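# The toy library in Skesley still runs on index cards

The toy library in Skesley lends out games, puzzles and ride-ons from two rooms behind the old post office. It opens on Saturday mornings and two evenings a week. I spoke to the woman who has run it for the past eleven years. She asked me to leave her name out, as she says people already stop her in the grocery store about late returns.
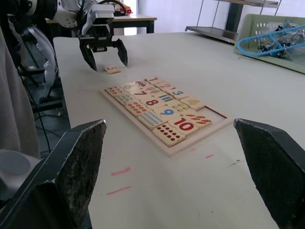
The library began with a closet. A playgroup in town was shutting down and had 300 toys that would have gone to the dump. "My sister-in-law had the key to the closet," she told me. "She said take what you want by Friday. I took all of it. My husband parked on the street for two months."

The collection now stands at 1,748 items. She knows the figure because every item has a card, and the cards were counted in February when the insurance came up for renewal. A family pays a yearly fee and can borrow four things at a time for three weeks.

I asked what goes out most. "Trains, always. Anything with a track. After that it's the big stuff people don't want to store, like the slide and the water table. Puzzles are steady. Board games go out in November and come back in January with a piece missing."

Missing pieces take up a good part of her week. When something comes back, it gets checked against the list on its card. If a piece is gone, the family gets a phone call and a week to look under the couch. "Most of the time it turns up," she said. "I don't charge for one piece. I charge if they lie about it, and I can usually tell."

She keeps a drawer of spares from sets that were too far gone to lend. Dice, pawns, wheels and play money are sorted into old margarine tubs. For wooden pieces she goes to Marchetti, a cabinet shop on the edge of town, which cuts replacements out of scrap when work is slow. They are left unpainted. "The kids don't care. A plain duck is still a duck."

The library came close to closing once. The building changed hands, and the new owner wanted 800 dollars a month for rooms that had cost next to nothing. She had 1,000 dollars in the bank. "I did the math on the back of an envelope and it wasn't long math," she said. She wrote to the families that same night and told them the shelves would be empty by summer.

What happened next was slower than people in town remember it. A few families paid their fees early. The school in Londine, ten minutes up the road, asked if it could join as a single member and borrow by the crate. That brought in enough to cover part of the rent, and the owner agreed to a lower figure for two years. It has been extended since, on a handshake. "I'd rather have it on paper," she said. "I bring it up every spring."

Londine still borrows by the crate. A teacher drives down at the start of each term and loads a station wagon. The school gets first pick of the counting and spelling sets, which has caused some grumbling among local parents, and she has started keeping a few of those back.

I asked about the index cards. A parent set her up with a program called Prollico some years ago, and she used it for one winter. "It was fine. It did what it was supposed to. But I had to type with a line of people standing there, and with a card I just write the date and hand them the box." The computer is still in the back room. She uses it for the newsletter.

Donations are a sore point. People leave bags at the door overnight, and she would like them to stop. Battery toys with corroded contacts go straight in the trash, and so do stuffed animals, which she has never lent. She will take construction sets in any condition and is short of floor puzzles for children under four.

She plans to keep going until her youngest grandchild has outgrown the place, which gives it another six years or so. She has been showing one of the evening helpers how the cards work. "She wants to color-code them," she said. "I told her she can do that when I'm gone."

The fee goes up by five dollars in the fall. Families who renew before then pay the old rate, and the sign-up sheet is on the clipboard by the door.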